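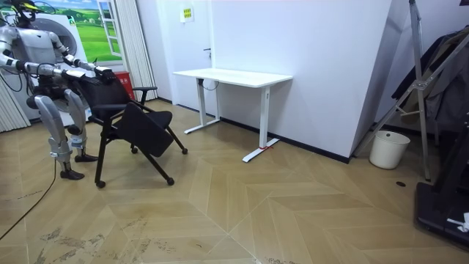
One comment on our draft asked why anybody would spend a semester steering a robot by hand so that it can push in a chair, when the person doing the steering could have walked over and pushed it in. We left the comment in. It is a fair question, and we don't think this report fully answers it.

Home Projects Reports Labs Archive Search

April
By the Orau student group, Buvell College

Teaching a chair task by remote control: what we got and what we didn't

1. What we set out to do

Our proposal said that a humanoid could learn to put a rolling office chair back at a desk from human demonstrations alone, with no hand-written motion plan. An operator would control the robot remotely, the arm and body motion would be recorded, and a learned controller would be trained on the recordings. The proposal also said we would collect 2,000 demonstrations. We collected 905.

We picked the chair for three reasons that sounded good in the fall. It needs both hands. It needs the legs and the hands to agree with each other. And a chair on casters doesn't go exactly where you push it, so a robot that only repeats a fixed motion should fail. We were wrong about the last point, or at least partly wrong. See section 5.

2. Setup

The operator wears a headset and holds a controller in each hand. Moving the controllers moves the robot's hands, a trigger closes each hand, and the thumbsticks handle walking and turning. The software linking the two is our own and is called Orau. Training ran on Nonus, the shared package used by most of the projects in our lab course.

Every demonstration starts with the robot standing away from the chair. The operator walks it up behind the backrest, takes hold with both hands, pushes and steers the chair to the desk, lets go, and steps back. Recording stops when the operator presses a button, which turned out to be a source of trouble. Some of us stopped at the moment of letting go and some of us waited for the step back. The early recordings are a mix of the two, and the trained controller sometimes let go and then just stood there with its arms out. We spent a week looking for a bug in the walking code before anyone thought to check the ends of the recordings.

The desk stayed in one place for the whole project. We moved the chair's starting point and turned it to different angles, but we did this by eye. There was no list of starting positions. If we did this again there would be one.

3. What the operator has to deal with

Reports on work of this kind tend to describe remote control as natural or easy to pick up. We didn't find it natural. There is a delay between moving your hand and seeing the robot's hand move, and you learn to wait for it. Once you have learned to wait, your demonstrations contain the waiting. The trained controller pauses before it grips, in the same place the operators pause, for no reason that has anything to do with the chair.

Force is the other problem. The operator feels nothing. When one hand pushes harder than the other, the first sign is that the chair starts to turn, and by then the correction has to be a big one. An experienced operator learns to make small corrections all the time, whether they are needed or not, and this gives the chair a wobbling path across the floor. We are not sure we would want a robot to learn that. It did learn it.

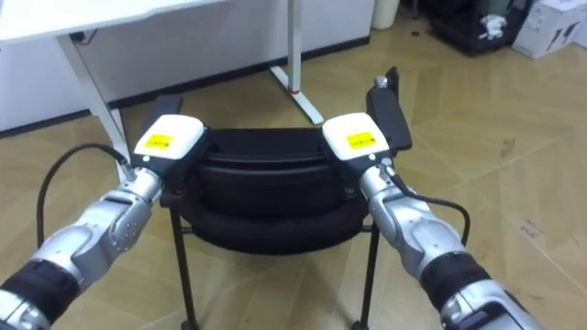 Figure 1. Both arms on the chair back, with the desk behind.

Where to hold the chair was argued over more than anything else in the project. Holding it near the two outer edges of the back gives the best steering, but each hand has to arrive at its own side with little room for error. Holding closer to the middle is easier to reach and much worse for turning. We never settled on a rule, so the recordings contain both. A controller trained on both will now and then aim for something in between, and in between is the worst choice of all. Anyone who has taken the course knows this problem from the second lecture. We knew it too, and we still let every operator do what felt comfortable.

4. Showing by hand

Before going fully remote we tried the other method, where a person takes the robot's arms and moves them through the motion directly while the joints are set soft. We are including it here even though we dropped it, and the final poster doesn't mention it.

It worked better than we expected for the reach. The hand paths were smoother than anything recorded through the headset, and a new person could give a usable demonstration in the first session. It fell apart as soon as walking came into it. You can't guide two arms and also tell the legs what to do, and a second person on a gamepad was always slightly out of step with the first. There is also the plain fact that a person standing next to the robot is in the camera view, so what the camera records during training is not what the controller will see later.

We still think a mixed method might be worth trying, with the reach shown by hand and the push done by remote control. We have no results to support that. It's a guess.

5. Results

We ran 24 test trials with the final controller. A trial counted as a success only if the robot took hold with both hands, brought the chair to the desk, let go, and stepped back without anyone touching the robot, the chair, or the stop button. By that rule it succeeded in six.

The early slides from our group reported a much nicer figure. Those slides counted a trial as a success when the chair ended up near the desk, including trials in which a team member straightened the chair partway. We don't think anyone meant to mislead. The rule wasn't written down, and each person scoring gave the robot a little more credit than the last one had. We rescored from video for this report and used only the trials where the whole run was recorded.

The failures mostly happened early. One hand would arrive and the other would miss, and the one hand that had arrived would start to push. Once both hands were properly on the chair, the controller usually got it moving toward the desk, though not in a straight line.

Then there is the comparison we wish we had run in the first month. We took a single clean demonstration and simply played it back, with no learning of any kind, after placing the chair by hand where it had been in that recording. Playback got the chair to the desk. It did so in every attempt we made, with less wobble than the learned controller. Move the chair to a different start and playback is useless, of course. But a large share of our recordings start with the chair in nearly the same spot, so it's hard to say how much of our own result is learning and how much is a blurry sort of playback. The tests we ran can't separate the two.

6. What we would say to the next group

Write down how a demonstration starts and ends before recording the first one. Choose one way to hold the chair. Mark the starting positions on the floor with tape and keep a few of them out of training, so that there is something real to test on. Score from video, and let someone outside the group do the scoring.

Don't promise a number of demonstrations. We spent the last stretch of the project chasing 2,000, and the recordings from that stretch are the worst we have: rushed, all alike, done late in the day by tired people. When we trained on the earlier recordings only, the robot's behavior looked no different to us, but we didn't run enough trials that way to put it in the results.

As for the comment at the top, the usual answer is that the chair stands in for harder jobs, and that the same recordings and the same software will carry over. Maybe so. Nothing in our trials shows it. The group taking over the robot wants to use our recordings as a starting point for moving a cart, and we have handed them over along with the notes on which ones end early.

Recordings and scoring sheets are kept on the course drive, Wei Building lab, under "chair."

Contact the project office | Copyright Buvell College | Back to top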